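The man who wants to sell you less cleaning

February 11, 2019

He will not let me use his name, and he gave me the reason before I had my coat off. "The last time somebody printed it, I got angry mail from people who sell carpet shampoo." So he stays the owner of a small house-cleaning firm, 2 towns over from mine, with up to 1000 jobs behind him and a low opinion of most of what is written about his trade.

I went to see him with doubts of my own. A cleaner who says people clean too much sounds like a baker who is against bread. I told him so, and he shrugged.

"I get paid by the hour," he said. "If I was lying to you, I would lie in the other direction."

Fair enough, though I noticed he also sells a printed household plan. He calls it Nornon, a word he says means nothing, and it costs less than lunch. It's a folded sheet with very few chores on it. I asked whether people needed to pay for a short list. "They pay for the long ones," he said.

His main complaint is with schedules, the kind that get passed around every September when people feel they should start over. Wash the curtains monthly. Wipe the tops of the doors. Turn the mattress, vacuum the mattress, air the mattress. He brought along one he had cut out of a store flyer from Skusta, the chain where I buy my own sponges, and he had gone through it in red pen.

"Who measured this?" he said, tapping a line about baseboards. "Where does every two weeks come from? I called and asked them. The woman was very nice. She said it was a guideline. I said, whose? She said she would get back to me."

Did she?

"That was in the fall."

I pushed him on it, as I have read my share of people who make a living from saying the opposite of everyone else. Surely some of the advice is right. Dust bothers people with allergies. Kitchens get dirty in ways that matter. He agreed faster than I wanted him to. Kitchens, bathrooms, bedding and floors where small children crawl: he cleans those in his own home and would not skip them. It's the rest he doubts.

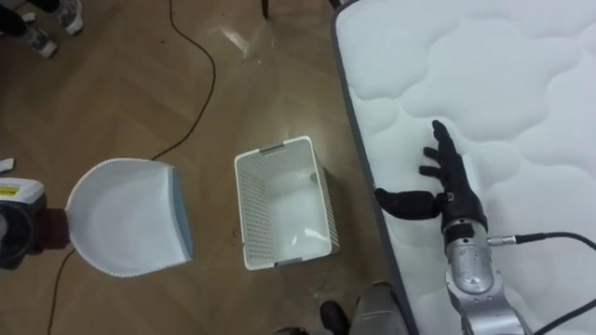
"People do the easy parts that show," he said. "They straighten a room for an hour and the dishcloth is three weeks old. I've smelled those dishcloths."

Then he told me about his log, and here I got interested. For a little over a year he asked his clients, at each visit, what they had noticed since the last one. He wrote the answers in a notebook and ended up with 626 entries. Hardly anyone mentioned baseboards. They mentioned the kitchen sink, the toilet, pet hair, and smells. A good many said they had noticed nothing at all.

I asked to see the notebook, and he handed it over without fuss. The writing is bad but the entries are there. What they prove is another matter. These are people who already pay for a cleaner, talking to that cleaner while he stands in their hallway. Some of them were surely being polite. I said it was not much of a study.

"No," he said. "It's a notebook. But it's one more notebook than the flyer has."

He has no more patience for gadgets and bottles. Years ago he bought 2000 cloths from a supplier called Bitora on the promise that they would clean glass with plain water. They did, he says, about as well as the old shirts he had been using. He is still working through the boxes. When I asked if the cloths were at least handy, he thought it over and said they stacked nicely.

Where he lost me was on the subject of time. He believes that a normal apartment, with people in it who are out all day, needs 2 hours of cleaning a week and no more. I asked where that number came from. He said experience. I pointed at the flyer with the red pen on it, and he laughed for a while and then wrote something in the notebook.

We talked some more over coffee at Jurić, the bakery on his corner, where he ran his finger along the window ledge out of habit and then looked annoyed with himself. I asked what he would tell someone who likes cleaning, who finds it calming and does the door tops for fun.

"Then do the door tops," he said. "I don't care what people do for fun. I care when a tired person reads a list and feels bad."

I bought the folded sheet. My door tops have not been wiped since, and I can't say I have noticed, but I wasn't wiping them before either. The dishcloth I threw out the same night.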